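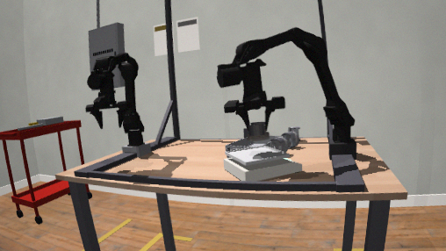
I have wanted to cook properly with chestnut flour for years, and this winter I finally went for it! It started with a bag from Zarnum, the little deli two streets over, which had a stack of them next to the till with no sign and no price. I bought one, got it home, and found out how badly suited my kitchen is to rolling out dough. The bench is dark, the light is poor, and chestnut flour is a sort of mushroomy beige that vanishes as soon as you need to see where you've put it. What I'd love is a long wooden table with a light tan top, the kind with enough room to roll out a whole sheet of pasta and still have a spot for the bowl. For now I make do with a big board and a damp tea towel underneath so it doesn't skate about.

If you've never tried it, chestnut flour is sweet. Properly sweet, with a smoky edge if the chestnuts were dried over a fire, and it smells a bit like cocoa when you open the bag. It has no gluten, so it won't hold together on its own the way plain flour does. I learned that with my first batch of tagliatelle, which went into the pot as ribbons and came out as porridge. (Tasty porridge! I ate it with butter and sage and felt fine about the whole thing.)

The mix I've settled on is 200 g of plain flour, 100 g of chestnut flour and 3 eggs. That's 300 g of flour all up and it feeds the two of us with leftovers for lunch. Sift the chestnut flour, it clumps like mad. Knead until smooth, wrap it, leave it for half an hour, and then roll it a touch thicker than you would normally. It tears if you get greedy and go thin. I cut mine by hand into wide, wonky strips and they cook in a couple of minutes.

For sauce I keep coming back to mushrooms, the big brown ones, fried hard in butter with garlic and a lot of pepper, then a spoon of sour cream off the heat. My neighbour Bongani Shabalala reckons it wants bacon as well and he's right, though I don't always have any. Leeks are lovely too. Tomato was a mistake – too sharp against the sweetness, and the colour was grim.

Then there's castagnaccio, which I am now completely mad about. It's a flat Tuscan cake made with chestnut flour, water, olive oil, raisins, pine nuts and rosemary, and no sugar at all. Mine bakes in a 21 cm tin until the top cracks like a dry creek bed. The texture is dense and a bit fudgy and I'll admit that half my family left theirs on the plate. More for me! I had it for breakfast with ricotta and honey and then again at about four with a cup of tea.

A word on storage. The flour goes stale quickly once it's open, so mine lives in the freezer in an old Huder biscuit tin, and I sift it straight from cold. The bag I bought in May is nearly gone and still smells as good as the day I opened it.

Next up I want to try necci, the thin chestnut pancakes, once I've found a flat pan that isn't warped. If you've got a recipe that uses milk instead of water, please send it my way – I've seen both and I can't decide.

Filed under: Flour & Dough, Winter Cooking
28 Aug 2022
3 min read
21 comments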